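Tasard Premiere Night Kit: red carpet, backdrop and stand
Sold by Fliver Party & Event Supply
Page updated Aug 12, 2024

Price: $100
In stock at our warehouse
Quantity
Add to cart
Save for later

The maker says this kit will "turn any doorway into a Hollywood arrival." We sell it and we doubt it. What you get is a strip of red carpet, a printed backdrop and a folding stand to hang the backdrop on. Your doorway will still be your doorway. For an Oscars party, a sweet sixteen or a school prom, that may be plenty, and if you go in expecting a decent corner for taking pictures you'll probably be fine with it. 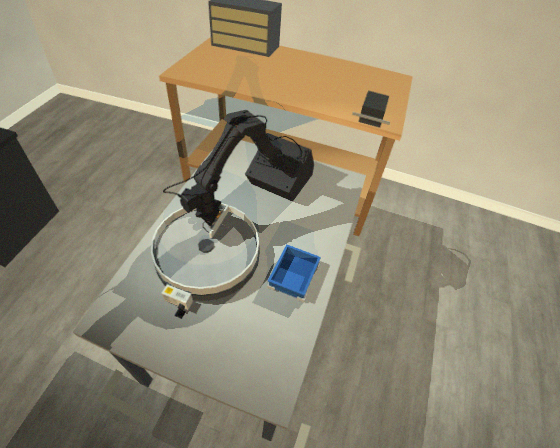
Arm reaching over the round white-rimmed tray, with the cable looped out at the wrist.

What's in the box

Carpet runner, 15 feet long, red
Backdrop, black with gold stars, polyester
Stand with two feet and a crossbar
Clamp light with cord
Carry bag with shoulder strap
Carpet tape, one roll

Shipping weight: 22 pounds

The carpet

The box calls it "plush." It's thin. It looks like the real thing in a photo taken from standing height and it feels like felt under a bare foot. It comes folded, so it has creases, and the leaflet says these "fall out overnight." Ours were still there after two nights, and a cool iron on the back took out most of them. Heels catch on the edge if you skip the tape. One roll does the two long sides and leaves you short at the ends, so buy another.

The red is a blue-red, darker than what you see on TV. Next to an orange-red dress it looks a bit off.

The backdrop

Stars are the only print we carry. Tasard also lists a plain gold one, which we sent back because every flash bounced straight off it.

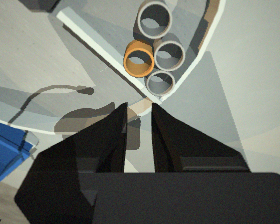 Guests in black and gray tend to sink into this backdrop, and the leaflet's advice to "dress like the stars" does nothing to help. Black on black is what most people wear to this sort of party. If you want someone to show up in the group shot, give them a single bright thing to wear or hold. The orange tube next to the big gray one makes the point: it's the only brightly colored one in the bunch, and your eye goes there first. A scarf or a clutch bag will do the same job for a person. A sparkly top mostly won't, whatever the magazines say.

The fabric is hemmed on all sides. The pocket for the crossbar is tight, and two people make it much easier to thread.

The stand

Steel feet, aluminum poles. It stands up well indoors. The box shows it on a lawn at sunset and we would not do that without sandbags, which are not included and which the maker doesn't mention anywhere. The plastic locking collars are the weak spot. Turn them until they stop and then leave them alone. We had two crack in May, both from overtightening, and both were replaced.

The light 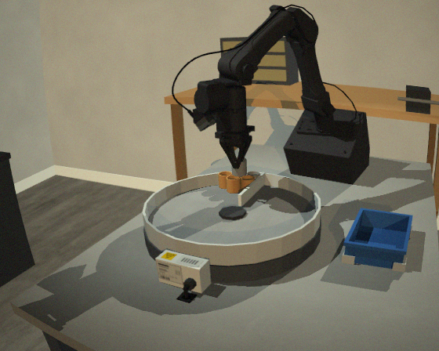
"Studio quality" is a stretch for a clamp light with one bulb. It gives a hard shadow under the chin and should go a little higher than feels right. The cord is the bigger worry, with guests walking past it in long dresses. Slack has to go somewhere, and a loop that swings out as wide as the one bowing to the left of that black arm will find somebody's foot if it's down at floor level. Tape the cord to the back of the pole, then run it behind the fabric. An extension cord is not included.

About the ratings

The maker's own site shows 2,752 reviews, nearly all of them five stars. A lot of those were written before the party took place ("can't wait to use it!!"), so read the middle ones. The complaints there match ours: creases, tape, collars. 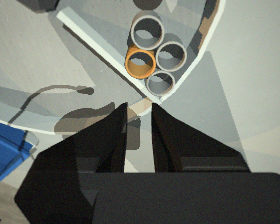

Four open tubes in the narrow corner, the orange one below the largest.

Others we looked at

Mestex Gala Set: better carpet, with some weight to it. No stand at all, so you need a wall and permission to stick things to it.

Hofstetter Arrival Kit: comes with rope and posts. The posts are light enough to tip over when somebody leans on the rope for a picture, and somebody will lean on the rope.

Returns

Unused kits can come back with the tape still sealed. We can't take back carpet that has been walked on. Collars and clamps are sold separately under Spare Parts.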